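Home | Our work | Fees | Questions | Contact

Deposit disputes: frequent questions

My landlord keeps my deposit. Do I need a lawyer?
Not always. At Dratance we ask you to write to the landlord first and to give him a clear date for the answer. Many cases finish there.

What papers should I bring?
The tenancy agreement, the inventory from the first day, and all the messages. Please bring also the bank statement where the payment is shown.

Can he charge me for normal wear?
No. A carpet becomes older in every home. He can ask money for damage, but he must show what it did cost him.

Which rooms cause the most arguments?
In our experience, the kitchen. 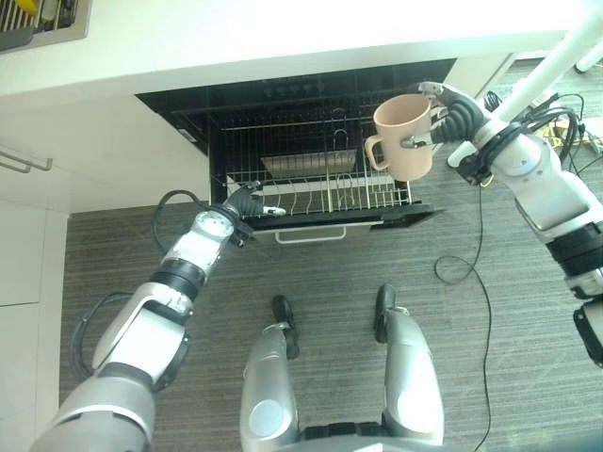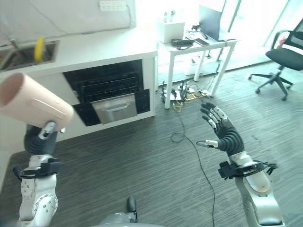
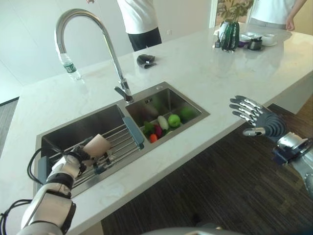 How much do you charge?
The first meeting is free and takes 31 minutes at most (our booking system is like this). If the deposit is under 1000 pounds, we normally advise you to make the claim by yourself, and we check the form.

Who will read my file?
Sebastião Holanda reads all new files. You receive his answer in 2 to 4 working days.

Comments

Sheldon Lapointe: Is it the same if I rent only one room and the owner lives in the house?

Dratance: The rules for lodgers are different, please call us before you write to him.

Pacheco: Got back nearly all of mine after the first letter. Thank you.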